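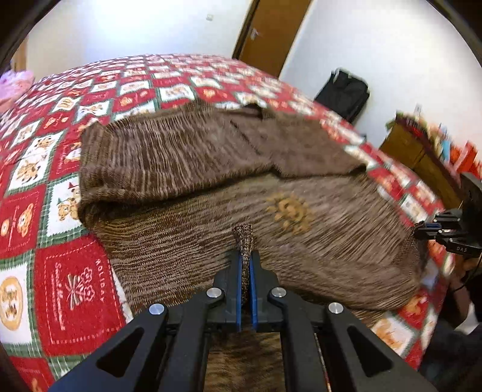 Posted by gumaro_z, Jul 1, 2025
Board: Handheld grippers / Working rules
Subject: Draft rules for folding knitwear with two grippers

We're writing up house rules for garment work at Villalobos before the next batch goes out to people's homes. The old sheet was written for towels and it doesn't cover sweaters. What I have so far:

1. Spread the garment on the bed before you start recording. Leave the bedding as it is.
2. Pinch a fold of the knit, with fabric between both pads. Don't hook it with one jaw.
3. Close fully before you lift.
4. No rings, watches or name tags on the operator.
5. If you drop it, keep going. Mark the take as a drop afterward.
6. Check the pads every 40 takes and replace them if they're lifting at the corners.

Looking for holes in this before I send it to Consuelo for sign-off.

mpacheco
Rule 1 is going to cause trouble. A brown sweater on a red and white patchwork blanket with bears on it is a lot of pattern, and the sweater has its own sun design on top of that. We required a plain sheet on the Clerkik job and labeling went a lot faster. I'd make that the rule and allow patterned bedding only in a separate set.

jeno.farkas
Disagree with mpacheco. If the work is for homes, the bedding should be what's in the home. We had 1,265 takes on a gray sheet and the policy fell apart on the first striped comforter. Slower labeling is a cost I'd accept.

mpacheco
You can have both. Plain first, then patterned once the operator has the motion down. My point is that mixing them from day one makes it hard to tell why a take is bad.

lupe_barajas
Rule 2 needs more. "A fold" is too loose for knit. Ours says a narrow fold standing up between the pads, taken away from ribbed edges unless the edge is what you're moving. Edges stretch. We retired a cardigan after 84 takes because the hem had gone wavy, and the later takes didn't match the early ones.

Also add something on cables. With two grippers going, the one on the side should have its cable behind the hand, never across the garment.

gumaro_z
Good on cables, adding it as 7. On edges, we do grab the hem with the second gripper while the first one holds the middle, so I can't ban it. Maybe a limit per garment?

lupe_barajas
200 takes per garment, fewer if the hem looks off next to a photo from the first day.

consuelo_c
I'm the one signing this, so two comments. Rule 5 stays, but drops get marked the same day. Rule 4 should say sleeves pushed up too. On bedding I'm with Jenő - leave it as it is, and write the pattern in the notes field.

mpacheco
Fine, as long as the notes field is required. Last time it was optional and most of them came back blank.

gumaro_z
Required it is. I'll post the revised sheet in this thread.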